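How to respond to a public consultation on a bill

When a government asks for views on a proposed law, anyone can reply. You do not need to be a lawyer or belong to a group. These steps use the Prukari Public Order Bill as the working case, but they apply to most consultations.

Step 1. Get the right text
Download the bill itself and the explanatory notes. Newspaper summaries often leave out the definitions, and in a speech or assembly bill the definitions do most of the work. Check that you have the latest version – the Prukari bill was reissued in May with a new Section 6.

Step 2. Pick your points
Most forms have 40 questions or more. You can skip any that do not concern you. Choose up to 3 sections and read them closely. Look for words such as "abusive" or "likely to offend" and ask who decides what they mean.
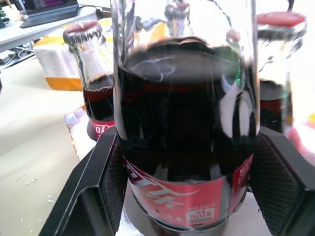 Tekier, Wed 10 December

Step 3. Write your answer
Start with the section number, then say whether you support it, oppose it or want it changed. Give your reason in plain terms. If you want a change, write out the wording you would like to see. A church, club or campaign group may offer a template. Use it for ideas, but put the answer in your own words – identical replies are often grouped and logged as one.

Step 4. Send it
Use the online form or mail your reply to the Bills Office, MacLeish House, Prernivmont. Write reference 2843 on the first page. State whether your name may be published. Keep a copy and the receipt, as you will need both if you are later asked to give evidence in person.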